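Keeping a laptop going on the workbench

A laptop that lives in a workshop or kitchen gets dust, flour and grease where an office machine gets none. Most of what follows takes ten minutes and costs very little.

Cleaning the vents
Shut down fully and unplug the charger. Hold the fan blades still with a cocktail stick and use short bursts of air from the side, never straight in. A spinning fan can be damaged by the air can. Do this every month if you sand or bake near the machine, otherwise in May and again before winter.

Sticky keys
Turn the laptop off and tip it on its side. A cotton bud barely damp with isopropyl alcohol goes round the edges of the key. Don't lever keys off unless you have looked up how your model's clips work – they snap, and single replacements are hard to find.

Battery
If it stays plugged in all day, look in the settings for a charge limit. Mine used to sit at 100 per cent from morning to night and the battery was tired within two winters. Idris Lewis runs his from a timer plug, which also works but needs resetting when the clocks change.

Storage
Before paying for a bigger drive, empty the downloads folder. Mine had 649 files in it, 17 of them the same manual for a bandsaw.

Where to put it
Keep it off soft surfaces and away from the sink and hob. Leave a hand's width clear behind it so warm air can get out.
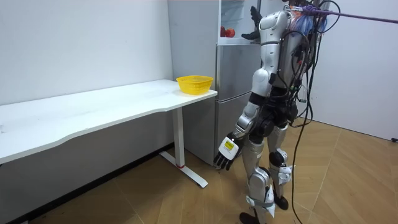 Cables should run along the back and down a leg, held with reusable ties. Leave enough slack to lift the laptop and wipe underneath. Check the charger lead for splits near the plug while you are there, and replace it if you find one – tape won't do.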